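Folding clothes by teleoperation - how many demos, and how slow?

Started by marrow_k, 13 March 2021

marrow_k
Hello all. I am quite new here and please excuse my English. We are recording demonstrations for folding clothes, with a leader arm that I hold and a follower arm that copies it. The software is Bansal, the version from July. T-shirts went well after some practice. Now I am at jackets and I have two questions.

First, how many demonstrations did you need before the policy was useful? I have 483 for T-shirts and only 20 for jackets. Second, do you move slowly on purpose while you record, or at your natural speed?

tobben
Welcome. For T-shirts I had 1,000, but I think half of them were bad and I should have deleted them. My advice is to look at every recording on the same day. If you hesitate with your hand in the air, the robot will learn to hesitate as well.

On speed: natural, but calm. I tried very slow and the policy got stuck between two movements.

plumline
I don't agree with tobben about deleting. When I missed the cloth and tried again, I kept it in, and my policy recovers from a missed grasp much better than before. What I delete are the ones where I was confused about which side was up.

marrow_k
Thank you both. I also keep the second tries, but I was not sure if it was right.

My trouble with the jackets is mostly the grasp. With a T-shirt I can take hold nearly anywhere on the edge and it comes flat. With a jacket it slides away, or I take two layers when I wanted one.
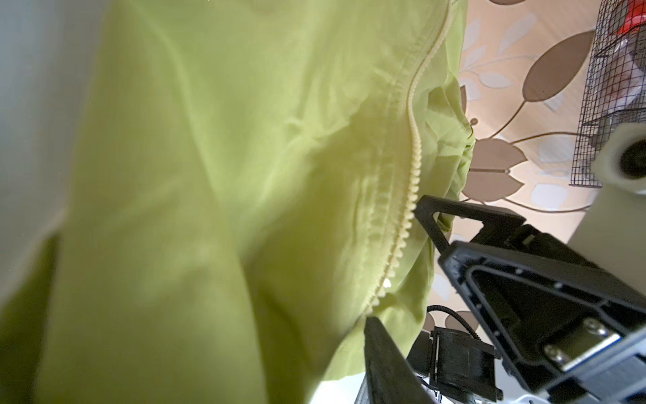

Since last week I try to have a fixed rule for where the fingers go, so that all my demonstrations look similar. My colleague at Plinberg wants me to go for the shoulders first, always. I prefer to begin near the front opening, and on the green one I have the fingers against the fabric not far from the zipper, with the folds lying loose around them. The pale zipper is easy to find on the wrist camera against such a strong colour, while the shoulders are hidden somewhere in the heap. But maybe I teach it to look for a zipper, and then it will be lost with a jacket that has buttons?

plumline
Yes, it will be lost. I had this with towels that all had the label on one corner. Mix your garments early, even if the results look worse for some time.

deckhand_oy
I would side with the colleague. Shoulders first gives you a symmetrical fold, and afterwards the front can be closed with one movement. If the shoulders are hidden, then you need a separate demonstration for opening the heap. We split it into 2 tasks at Detow, "spread" and "fold", and recorded them on different days.

tobben
Splitting is good for the person who records, because you get less tired. But then someone has to decide when the first task is finished, and in our case it was decided badly.

deckhand_oy
We press a pedal. Not elegant, I know.

marrow_k
A pedal is fine for recording, but who will press it later?

deckhand_oy
Later is a different budget :)

plumline
marrow_k, do you feel any force on the leader arm? With thin material I grip much too hard when I feel nothing, and then the fingers drag the whole thing with them.

marrow_k
No force, only what I see on the screen. It is the Alstead leader arm, the simple one. I notice that I close the gripper fully every time, out of habit. I will try to close it less and record a new set, half starting at the shoulders and half at the front. I keep them in separate folders, so I can train on each one and on both together.

tobben
Please post what you get, also if it is bad. And write down which jackets you used for each folder, I forgot this once and had to watch everything again.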